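Chapter 7
Studying with Other People

Learning aims

By the end of this chapter you should be able to:
explain the difference between a study group and an assessed project group;
set up a study group of a workable size and agree how it will run;
write a short group agreement;
recognise when help given to a fellow student becomes a breach of the rules on assessment;
bring a group to an end in good order.

Key terms: study group, project group, group agreement, chair, note-keeper, collusion, free rider

7.1 Introduction

Most students arrive at college having been assessed alone. They have sat examinations alone and written coursework alone, and the marks they received belonged to them. In higher education this remains largely true of the final award, but a good deal of the work that leads up to it is carried out in company. Seminars depend on discussion. Laboratory classes are taught in pairs. Many departments now include at least one assessed project in the second year for which all members receive the same mark.

Chapter 6 dealt with reading and note-taking as private habits. The present chapter turns to the student as a member of a small group, beginning with informal study groups, which students set up for themselves, and going on in section 7.4 to project groups, which are usually set up by the department. The two are often confused. A study group exists for the benefit of its members and produces nothing that is handed in. A project group has a deadline, a marker and a piece of work with several names on the front.

Students who have had a poor experience of one kind of group often avoid the other. This is a pity, as the causes of difficulty are different. A study group tends to fail through drift: meetings are missed, the talk wanders, and by November only two people are attending. A project group cannot drift in the same way, but it can produce resentment that lasts well beyond the end of the module.

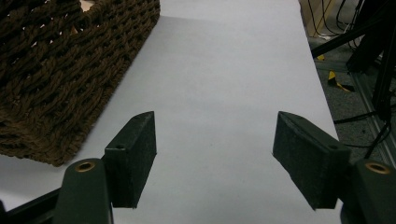
Itzel Valdovinos would not draw the line so firmly. In her response to the first edition she wrote that her own study group had turned into a project group halfway through the year, with the same people round the same table, and that the habits they had formed while nothing was at stake were the only reason the project was finished at all. She asked that later editions should say so.

The point is accepted. Good working habits carry over from one setting to the other, and a student who has the choice of partners for an assessed project would do well to begin with those whose habits are already known. The distinction still matters when it comes to the rules on assessment, which are discussed in section 7.5.

7.2 Starting a study group

Size

A group of four or five is a sensible size for most subjects. With three, one absence leaves a pair, and the meeting may be cancelled. With more than six, the quieter members can attend for a whole term without speaking. Where a larger number of people wish to join, it is better to form two groups and exchange notes at agreed points in the term.

Membership

It is natural to begin with friends, and there is no rule against it. Friends are easy to contact and tend to turn up. They may also find it hard to tell one another that an answer is wrong. A mixture is often helpful: two people who know each other well, and two or three who are known only from the lecture room. Students who commute, who have caring duties or who work in the evenings should be asked at the outset which times they can manage. They are frequently left out by accident, through meetings being fixed in the hall of residence after supper.

Place and time

The group should meet in the same place and at the same hour each week. A bookable room in the library is suitable. A shared kitchen is less so, as other residents have a right to use it. An hour and a half is long enough. Groups that meet for a whole afternoon usually spend the last part of it on other matters, and the members go away with the feeling of having worked hard and little to show for it in their notes.

Roles

Two roles should be filled at every meeting. The chair opens the meeting, keeps the group to its list of topics and closes it on time. The note-keeper writes down what was settled, what was left open and who has agreed to look into it. Both roles should pass to a different member each week. No other posts are needed.

Case study 7A
The Ninar groups

At Ninar College, 64 first-year students taking an introductory course in social history were invited to form study groups in the second week of term. No marks were attached and the tutors did not attend. Each group was given a single sheet of guidance and the use of a room in the Raju Building at four o'clock.

The course leader, Cornel Bucur, asked the groups to keep a record of each meeting and to hand it in at the end of the year. The records varied a great deal. Some ran to several pages and gave a full account of the discussion. Others noted the date and the word "revision". In his report Bucur drew attention to one group, which had written down a single question at the end of each meeting and opened the next meeting by answering it. The members had not been told to do this. They had begun in order to save time on the first evening when they ran over, and had kept it up.

Bucur was careful about what could be concluded. The groups had chosen their own members, and those who already worked steadily may have looked for others like themselves. The following year he asked every group to adopt the closing question, and found that about half had dropped it before the end of term. 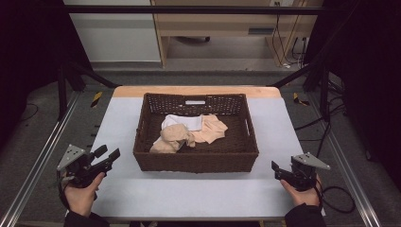 Fig. 7.1 Clothing in a dark brown wicker basket.

Points for discussion
1. Why might a group stop using a method that it had been told to adopt?
2. What would you wish to know about the students before deciding whether the closing question was useful?
3. Should tutors read the records of informal study groups? Give reasons on both sides.

7.3 The group agreement

A group agreement is a short written statement of how the members intend to work together. It should fit on one side of paper and be drawn up at the first meeting, while everyone is still on good terms. It is of use mainly when something has gone wrong, and by that stage it is too late to write one.

The agreement should state when and where the group will meet, how members will let the others know that they cannot come, and what each person is expected to have read beforehand. It should also say what will be done if a member misses several meetings without a message. Many groups find this last item awkward and leave it out. It is recommended that it be kept in, even if all it says is that the chair for that week will get in touch privately.

The following wording was used by a group at Lodo College and is reproduced with the members' permission.

"We will meet once a week in term. If you can't come, send a message by midday. Everyone reads the set chapter, even if badly. Nobody's notes get passed on outside the group without asking. If you go quiet for 2 weeks, Oana will ring you, and she will be nice about it."

The tone is informal, and some tutors would prefer something firmer. Its strength is that each sentence could be acted upon by any member of the group. An agreement that promises "mutual respect" and "full commitment" is harder to use, since members may hold quite different views of what has been promised.

7.4 Sharing work in a project group

When a group is given an assessed task, its first instinct is commonly to cut the task into equal parts and send each member away with one of them. The method appears fair and is easily explained to a tutor. It works tolerably well for a display or a set of separate case notes, and badly for an essay or report, where the argument must run from one end to the other. 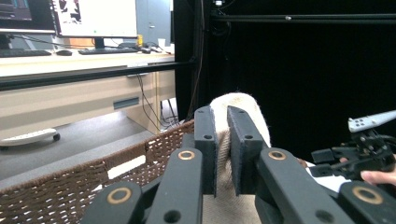 Pairing members on each part of the task is a slower method, but it has much to recommend it. Two people are made answerable for every section, and each section belongs to more than one pair of hands if somebody falls ill. It is sometimes objected that one partner will do the work while the other looks on. The fluffy white cloth above the woven basket is held by two pads, one on either side, and a shared section needs the same arrangement: were one partner to draw back, the other would have nothing to press against. For this reason each pair should agree in writing what both of them will contribute, and should show the rest of the group a draft that both have worked on.

The report produced by one such group at Lodo College came to 3459 words in its first complete draft, against a limit that was well below this. Each pair had written to the length that its own section seemed to need. Tincuța Pană and Horațiu Pascu, whose section was the longest, offered to edit the whole, and the others agreed on condition that no section would be cut without its authors being present. The final version stood at 2228 words. Two meetings were spent on the cutting, and the group afterwards recorded that these had been the most useful of the term, as every member had for the first time been obliged to read the entire report.

Activity 7.1
Allow 20 minutes. Work with one other person.

Think of a task that you have shared with other people, inside or outside education. Write down how the work was divided and who decided on the division. Then write down one part of the task that was left to nobody in particular. Compare your answers with those of your partner, and keep your notes for use in section 7.6.

7.5 Help, collusion and the rules on assessment

Talking over a question with a fellow student is a normal part of study. Handing in work that was written together, when the assessment was set for individuals, is collusion, and colleges treat it as a form of misconduct. Between these two lies a range of cases about which students are often unsure. The Stedard Student Guide, extracts from which are given at the end of this chapter, suggests a simple test: after a discussion, put all shared notes away and write from your own understanding. If you cannot write without the shared notes in front of you, further reading is needed before you begin.

Practice differs between departments, and sometimes between modules within a department. Before reading the rest of this section, find the assessment rules for one of your current modules and mark any sentence that refers to working with others.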